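Dec 10, 2021

Sturen logger, supply noise on the 5 V rail. Continued from the September pages.

Repeated the baseline with the Clurnberg bench supply, same load board, 562 ohm dummy across the output. Ripple unchanged from last time. Moved the ground clip to the pad next to C4 and the 2,000 Hz component dropped out completely, so that part was pickup in the scope lead. Earlier plots with the long clip should be struck from the shared folder. Đạt Văn has the list.

What remains is a slow sag when the radio wakes. Sag appears at the board end of the lead and is much smaller at the supply end. Contact or conductor resistance, then, or both. Four-wire measurement of the leads is next. Method: 10 readings per lead, unplug and replug between readings, log the spread as well as the mean. Use the Phí milliohm meter, zero it with the probes shorted, and let it sit before the first reading.

Do not change C4 until the lead numbers are in. Swapped it too early on rev 2 and could not separate the effects afterward.

Sturnix firmware left as is. Radio wake interval still at the default.

To do: label leads at both ends, find the short pair of Kelvin clips, reprint the rev 2 layout. 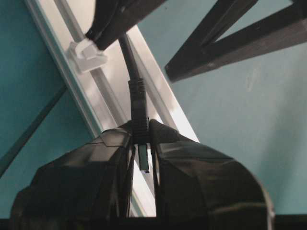
USB-A plug, black lead, ribbed housing.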